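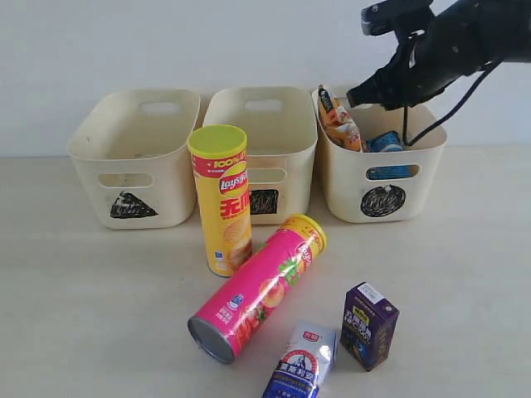 3 min read

Review: the Drarnier cable kit, after a good long stretch on our sorting table

7 March 2018

I have been meaning to write this up since July, when the kit first went on, and I kept putting it off because I wanted to be fair to it. A cable kit is a humble thing to review, I know! But if you look after a small sorting cell like ours you will understand how much of your week can disappear into one thin black cable.

Our cell is as plain as they come - a beige tabletop against a white wall, three cream baskets marked with a triangle, a square and a circle in black scribble, and a black arm that reaches in from overhead. It sorts groceries: chip canisters, snack bags, milk cartons, juice boxes. The gripper works low over the baskets, so whatever hangs off the arm goes in with it, and when the cable droops into the circle basket among the snacks you start wondering what it will catch on next.

The Drarnier kit is a bag of soft clips, a roll of hook-and-loop strap and a short spring tether, and it cost us 301 all in. The instructions are one folded sheet. They tell you to start at the wrist and work back toward the base, and I would say please do as they ask. I started at the base the first time (I was sure I knew better) and ended up with all my spare length down by the fingers, exactly where you don't want it.

Give yourself an evening. Move the arm by hand to the farthest basket, leave enough slack for the wrist to turn both ways, and only then close the clips. After that I run 12 slow passes, high and low, and watch the cable the whole time with a cup of coffee. It is a rather pleasant job once you settle into it.

Now for my grumbles. The clips creep. After more than 2,000 picks the one nearest the gripper had slid far enough to let a loop hang, and I now check it every 100 picks and push it back up. The older Pons clips we had before gripped harder, though they were so stiff that I dreaded taking them off to swap a finger pad. The tether is lovely, but it comes in one length only, and on a longer arm I think you would want two.

I also tried the Cleda sleeve, which zips around everything. Very tidy, and a misery when you need to get at a single wire.

Would I buy the Drarnier again? Yes, and I have a second bag put by for the Drurkum table, where the arm is mounted lower. Four stars from me, and I'd happily give it the fifth if they put a little rubber inside that last clip.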